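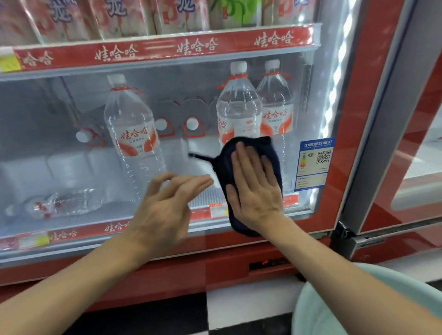
Got to the Riradach training ground a bit before the gates opened, bag on one shoulder, no coffee yet. Open day for the women's and girls' sections, all ages, and I was there for the U-15s mostly. By the clubhouse door there's one of those red drinks fridges with a glass front, bottles on every shelf, and a dark cloth was going over the glass. Bought a water, found the sign-in table, got a sticker with my name spelled wrong. Fine.

Home | Fixtures | Youth | Women | Visits | Contact

Print this page | E-mail this page

First thing, the pitches. Two full size, one small-sided, the small one is artificial and new since May. Grass on the main one cut short, a bit thin in the goalmouth at the road end. The second pitch slopes. Everyone at Riradach will tell you it slopes and then tell you which half they like to attack. There's a stand on one side that holds 300, and the club wants to get it to 600 if the county signs off on the parking. No date for that.

Rachid Filali runs the girls' academy and took our group round. Fast walker. He's been there 14 years, started with one team and a bag of balls, now they have a side at every age from U-9 up. He talked mainly about the gap between U-15 and the senior squad, where they used to lose players every summer. Their answer is a bridging group – girls of 15 to 17 who train one evening with their own age and one evening with the seniors. No separate league table, no trophies, just minutes. I asked whether the senior players mind. He said some did at first and now they ask for certain girls by name.

Dressing rooms next. Four of them, showers in each, the far one still smells of paint. Physio room is small, one table, a bike, a shelf of bands. Girls come in before practice for ankle and knee work, 15 minutes, and it goes on a chart on the wall. I'd like to see that at our place. We do it when somebody remembers.

Then the open practice on the small pitch. Souad Badawi coaching, U-15s. She used to play in midfield for Gokby and you can hear it, she wants the ball moved before anybody has settled on it. First drill was a four against two in a tight box, second touch has to be the pass, lose it and you're in the middle. Then the box got wider and they added a target player at each end. What I noticed is how little she stopped it. Maybe twice in the whole drill. She talks to one girl on the side while the rest carry on. Our sessions stop and start far too much, mine included.

Notes from the drill, as written on my hand-out:

- keepers join in the box work, no gloves
- weaker foot only for the last couple of minutes
- score kept out loud by the players
- water when they want it, not on the whistle

After lunch (chili, decent, long line) there was a friendly, Riradach U-15 against Imdale. Two halves of 30. Imdale the bigger team, quicker to start, and they scored from a corner in the opening minutes, header at the near post with no one on it. Riradach took a while to get going. Equalizer came just before the break, nice one, left back overlapped, cut it back, low shot in off the post. Second half was better all round. Imdale's number 8 was the best player on the field for me, always open, never in a hurry. She hit the bar from a free kick. Then Riradach got a second on a break with the Imdale defense pushed right up, and hung on. 2–1. Handshakes, group photo, parents folding up chairs.

Talked to the Imdale bench for a while afterwards. They're having teh same trouble as us with keepers – plenty of kids who'll go in goal for a laugh, hardly any who want to stay there. Riradach shares a goalkeeper coach with Fahmy, one evening a week, costs split down the middle. Worth asking about. I have the number.

Money came up in the closing talk, upstairs. Last year's summer tournament cleared 1000 after the referees and the tents, and all of it went on travel for away games. Fees haven't gone up. They are looking for a shirt sponsor for the senior women, current deal runs out at the end of the season.

Left a little after four. Missed the first bus, got the next. To do before our own preseason: try the box drill with the U-15s, put up a chart for the ankle work, call Fahmy about the keeper coach, and see if Souad would come over for an evening. Rachid thinks she'd say yes if we cover the gas. Hand-outs are in the blue folder in the office if anyone wants to copy them, please put them back afterwads.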